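Percepción del color y orden visual en los espacios de estudio compartidos

Informe final del proyecto de curso
Autores: Bimla Singhal, Ottó Boros y Cempaka Tarigan
Tutora: Meenakshi Kashyap
Centro de Estudios de Korkport, 25 de octubre de 2025

1. Introducción

El presente informe recoge los resultados del trabajo desarrollado por el grupo sobre el uso del color en las salas de estudio compartidas del centro. El interés por la cuestión surgió tras la reforma del edificio Bhardwaj, concluida en junio, en la que se sustituyó el mobiliario oscuro por superficies claras y se retiró la antigua señalización de las paredes. Parte del alumnado manifestó entonces que las salas resultaban más luminosas, pero también más difíciles de ordenar al final de la jornada.

El objetivo general consistió en determinar si los objetos de color saturado se localizan con mayor rapidez sobre fondos claros que los objetos de tonos neutros. Como objetivo secundario, se recabó la opinión de los usuarios acerca de la señalización actual.

2. Antecedentes

La bibliografía consultada distingue entre el contraste de luminosidad y el contraste cromático. El primero depende de la diferencia entre claros y oscuros; el segundo, de la diferencia de tono y saturación. En un entorno de trabajo ambos actúan a la vez, por lo que resulta difícil aislarlos sin condiciones de laboratorio.

Se tuvo en cuenta, asimismo, la memoria elaborada el curso anterior por Umesh Kushwaha sobre la biblioteca de Tumbridge. Dicha memoria concluía que una paleta limitada facilita la orientación de los visitantes, aunque no medía tiempos de búsqueda. El grupo adoptó su clasificación de tonos —cálidos, fríos y neutros— con ligeras modificaciones.

3. Metodología

Se distribuyó un cuestionario en las dos salas del edificio Bhardwaj y en el aula Drercombe. Se obtuvieron 212 respuestas válidas. De manera complementaria, se realizó una prueba de búsqueda con 30 participantes, a quienes se pidió que localizaran objetos pequeños colocados sobre mesas claras. En total se registraron 675 búsquedas.

La iluminación artificial se mantuvo constante durante la prueba. No se admitió la participación de personas que hubieran intervenido en el diseño del cuestionario. Los tiempos se anotaron manualmente y se revisaron por un segundo miembro del grupo antes de su incorporación a la hoja de cálculo.

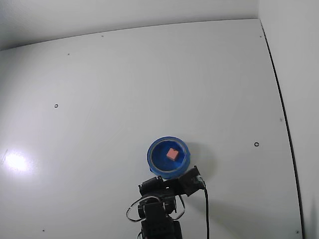
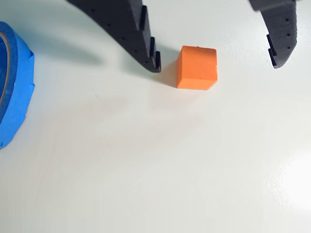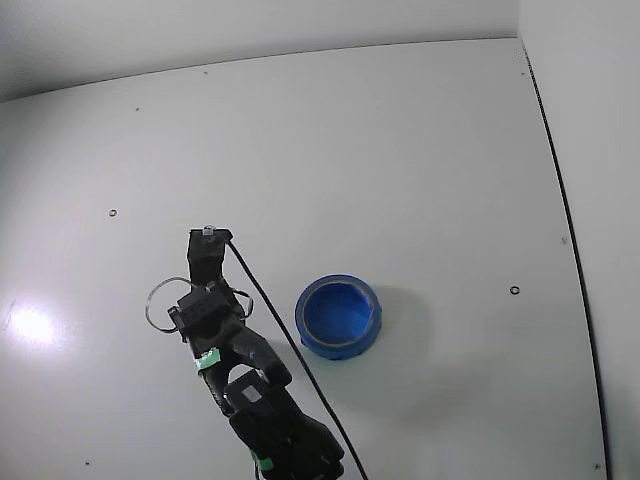 Colores vivos y negro sobre superficies claras.

4. Resultados

Los objetos de tonos cálidos fueron localizados antes que los neutros en las tres mesas empleadas. La diferencia resultó menor entre los tonos fríos y los cálidos, y en el aula Drercombe no se apreció ninguna tendencia estable. Los objetos negros, pese a no destacar por su saturación, se encontraron con facilidad, resultado que el grupo atribuye al contraste de luminosidad.

En cuanto al cuestionario, el 68 % de las personas encuestadas se mostró favorable a recuperar algún tipo de código de color en estanterías y cajones. Entre las respuestas abiertas se repitió la petición de que los rótulos incluyeran también texto, dado que el color por sí solo no resulta accesible para todos los usuarios.

5. Limitaciones

La muestra procede de un único centro y no se recogieron datos sobre la agudeza visual de los participantes. Tampoco fue posible repetir la prueba con luz natural, ya que las salas solo quedaban disponibles a última hora de la tarde. La anotación manual de los tiempos introduce un margen de error que no se ha estimado.

6. Propuestas

Se propone a la dirección del centro la asignación de un color a cada zona de almacenamiento, acompañado siempre de un rótulo escrito. Convendría comenzar por el edificio Bhardwaj y revisar los resultados al término del curso. El cuestionario completo puede solicitarse a la tutora del proyecto.

Comentarios (3)

Rosa M.
Muy completo. ¿Se preguntó por los reflejos de las mesas nuevas? A mí me molestan bastante junto a la ventana.

Ottó Boros
Gracias, Rosa. No figuraba en el cuestionario, aunque varias personas lo mencionaron en las respuestas abiertas.

jl_tumbridge
Echo en falta la tabla de tiempos por color. ¿Se va a publicar?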